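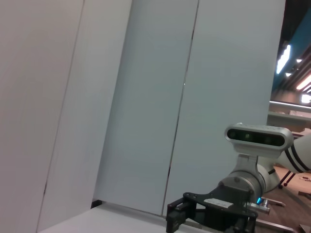 Skirach Code

The Skirach Code is a set of good-practice rules for workstations where two robot arms handle packages on a shared table. It covers the layout of the table and walls, the marking of equipment, the mounting of cameras, the speed of the arms near a package, and the records kept by the people who run the station. It is a voluntary code. It does not replace national safety law or the general standards for industrial robots, and a station that follows it must still have its own risk assessment.

The code takes its name from Skirach, the test site where the first draft was written. It is now maintained by Falosent, a firm in Dernport that publishes guidance for small automation shops.

Background

General robot standards deal mainly with the safety of people. They say little about two arms working over the same small area, or about what a gripper may do to a parcel. Before the code, most sites wrote house rules of their own, and these often disagreed. One site might allow both arms over the package at full speed, while another made one arm park before the other could move.

Anju Lodhi, an engineer at Skirach, collected house rules from several sites and set them side by side. Her comparison became the first draft. It was circulated for comment in May, and the replies led to the longer section on wrapped goods. A trial followed at a parcel depot in Lyons, where the rules on speed were tested and one of them was changed.

Terms

The code uses a small number of terms in a fixed sense.

Shared zone: the part of the table that both arms can reach.
Approach height: the height above the package at which an arm must slow down.
Hover: a position in which the gripper fingers are above the package and not touching it.
Backdrop: the wall or panels behind and beside the table.
Package face: any outer side of the package, with the top face counted first.

Table and backdrop

The table should be flat, rigid and of one plain color. White is preferred. The backdrop should be plain and matte, with no posters, notices or hanging cables. Panels may stand side by side, and seams between them are allowed as long as the panels are fixed and do not move when the table is knocked.

Light coming through a gap between panels is treated as a minor fault. It should be noted at the start of a shift and closed at the next maintenance stop. Small objects at the foot of the backdrop are handled in the same way – they may stay until the end of a run if no arm passes near them, and are then cleared.

The floor within reach of the operator should be kept free of loose parts. Chairs and stands are placed outside the sweep of both arms.

Arms, cameras and labels

Each arm must have a status light that can be seen from the operator's position. The meaning of each color is to be written on a card at the station, as makers do not all use the same colors. An operator who moves from one station to another is expected to read the card before starting.

Cameras mounted at the wrist are to be held by a rigid bracket. Tape and cable ties are not accepted as the only means of holding a camera. Cables should have enough slack for the wrist to turn fully, but a loop must not hang lower than the fingertips. The check is made with the wrist turned to both ends of its travel.

Every gripper must carry a label with its own number. The number goes on the body of the gripper, where it can be read without taking the gripper off the arm. Labels on the fingers are not enough, as fingers are changed more often than bodies. A label that has faded is replaced at the next stop.

Handling wrapped packages

Wrapped goods have a section to themselves. Paper wrapping creases and tears more easily than plain cardboard, and straps can catch a finger that is lowered in the wrong place. The rules apply to boxes such as one in brown paper with two straps running from front to back, which is a common form of test package.

Before the first contact, both arms move to hover. The operator, or the control program, then checks the following points:

The fingers of both grippers are clear of the straps.
The two grippers have free space between them.
Taped areas and printed marks on the front face have been noted.
Creases already in the paper have been noted, so that they are not later recorded as handling damage.

The arms may come in from opposite sides. When they do, neither may cross the middle of the package until the other has stopped. Fingers should never be pushed under a strap to lift a package unless the strap has been rated for lifting.

Speed is limited to 400 millimeters per second in the shared zone and to 200 millimeters per second below approach height. The lower figure came out of the Lyons trial, which had begun with one limit for the whole zone. If the arms lose contact with their controller, both stop where they are and the package is left alone until a person has looked at it.

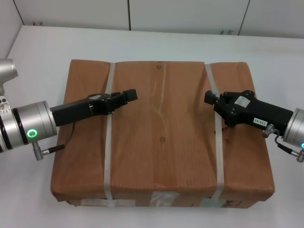 Records

A station log is kept for each run. It lists the gripper numbers, the kind of package, the state of the wrapping before and after, and any stop. Entries are made by the person at the station. Photographs may be added but do not take the place of a written entry.

Logs are kept for 5 years. A site that changes a gripper in the middle of a run must start a new entry, even if the new gripper is the same model.

Adoption and criticism

The code has been taken up mostly by test sites and small depots. Larger operators tend to use parts of it, in particular the rules on labels and logs, and to keep their own limits on speed.

The main criticism concerns the rule on crossing the middle of the package. Some users say it slows down work on large boxes, where both grippers need to be close to the center. Falosent has answered that a site may set a different dividing line if it is written into the risk assessment. A second complaint is that the code says nothing on soft mailers and bags. Lodhi has said that these need separate rules and that none have been drafted.

See also

Collaborative robot
Dual-arm manipulation
Machine guarding
Risk assessment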